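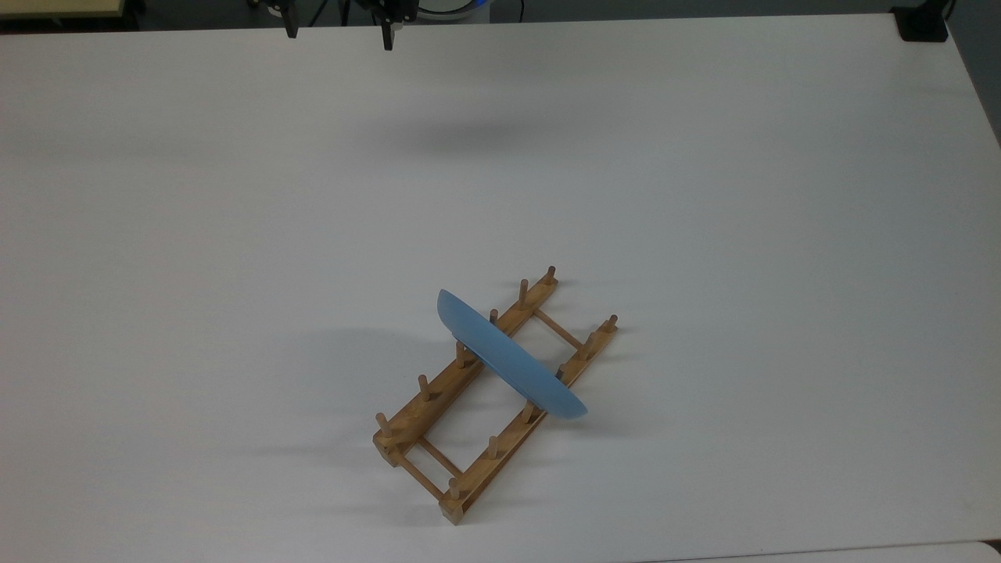 Opinion > Kitchen and Home > Small Habits
Reading time: 2 minutes
14 shares | 6 comments

In March I stopped drying my plates with a towel. I was raised in a house where a wet plate on the counter was a small shame, so this was not an easy decision for me.

My argument is simple. A towel that dries everything is soon a damp towel, and we put that damp on the next plate. Air does the same work and asks nothing from us. You need only a rack with pegs, so that each plate stands alone. 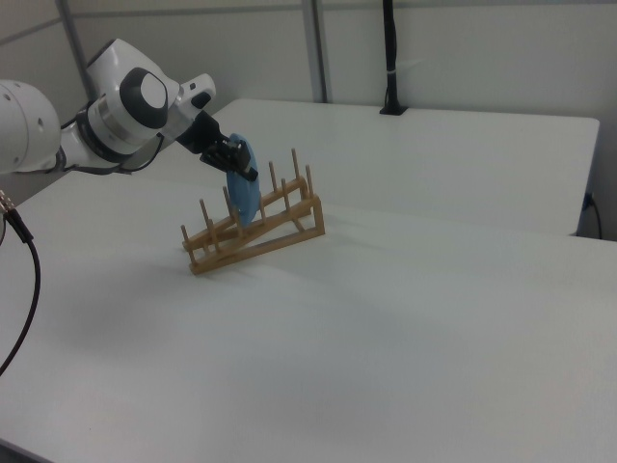 A blue plate between the pegs of a wooden rack.

People tell me that wood is a bad material near water. My neighbour prefers the steel rack from Wuma, and I admit it is easier to wipe. But steel is loud – every plate rings when you put it down – and I wash up late at night. Wood is quiet. I rub mine with oil 2 times a year and it has not complained.

I have one rule: leave an empty slot between two plates. When guests come I break it, and then I must look for the towel again. I keep one in the drawer for such evenings.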